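Home | Forums | Equipment and Procurement | Members | Log in

Planning the purchase of hand-held grippers for household handling work

ratora_procurement wrote:

Our department has been asked to prepare a budget line for hand-held gripper units for the coming year. The units would be used by staff at a table, on baskets, cloth and bags, and the recordings would then be used to train a pair of robot arms. We have a quotation from Mazza for ready-made units and an estimate from our own workshop for printed ones. Members' views on the division of the budget would be welcome before the January meeting.
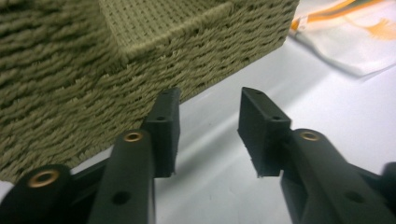
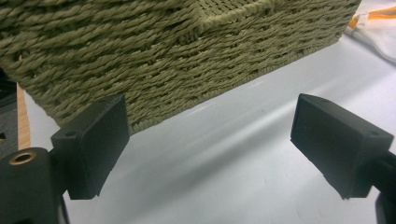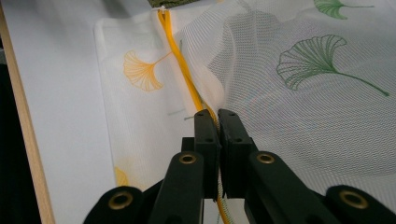
The question before us is whether to buy finished units or to pay for parts and printing. The Mazza quotation comes to 2427 for 2 units, with delivery and one year of repairs included. The workshop can produce the same number for less, but its estimate leaves out staff hours. I would also ask members to consider the finger pads as a separate line. A flat, rectangular black pad is suitable for the thick cord of a woven basket, yet the same shape has to close on something as thin as the yellow cord that runs through the printed mesh, and I am not certain that one pad should be expected to serve for both. The present draft allows for a single type.

wernby_stores wrote:

We went through this exercise at Wernby last year. I would advise against treating the pads as part of the unit price. They are the part that is replaced most often, and once the first set had worn we had no budget code under which to order more. We now hold 20 pads in stores and review the figure each quarter.

On the main question, our preference was to buy. The purchase price was higher, but the repair terms were clear and the accounts office was able to plan for them.

budoseck_workshop wrote:

I must disagree with the previous post on purchase. At Budoseck we print all our own grippers, and the saving has been considerable. The brass bushings at the joints are ordered in bags of 60 and the remainder is ordinary filament and screws. When an arm cracks, a new one is fitted the next morning. Under a repair contract the unit must be packed, sent away and waited for, and the staff member who was using it has to be given other duties.

It is true that hours should be shown. I would suggest entering them as a separate line, so that they may be compared fairly with the repair charge.

wernby_stores wrote:

The comparison is fair only where a workshop has hours to spare. Ours does not. A printed unit that waits in a queue behind other work is no cheaper than one that has been sent away.

I would also ask whether the printed arms are consistent from one batch to the next. Our technical staff considered this important, as recordings made with units of differing size had to be kept apart.

budoseck_workshop wrote:

They are consistent if the printer settings are recorded and left alone. We had one poor batch, which was traced to a change of filament supplier. It was discarded and the cost was small.

ratora_procurement wrote:

I am grateful for both replies. The draft will be amended as follows.

Units: 2, to be bought from Mazza, subject to approval.
Pads: a separate line, with provision for a second, narrower type for cords and thin cloth.
Workshop hours: to be shown in full beside the repair charge.

I have not been persuaded that we should print whole units in the first year, although I accept that the repair terms need closer reading. May I ask budoseck_workshop whether pads printed in your own workshop have been fitted to bought units?

budoseck_workshop wrote:

They have, on an older Mazza model. The screw holes had to be measured by hand. I would recommend asking the supplier for the drawing before the order is signed, as it was harder to obtain afterwards.

Last updated: January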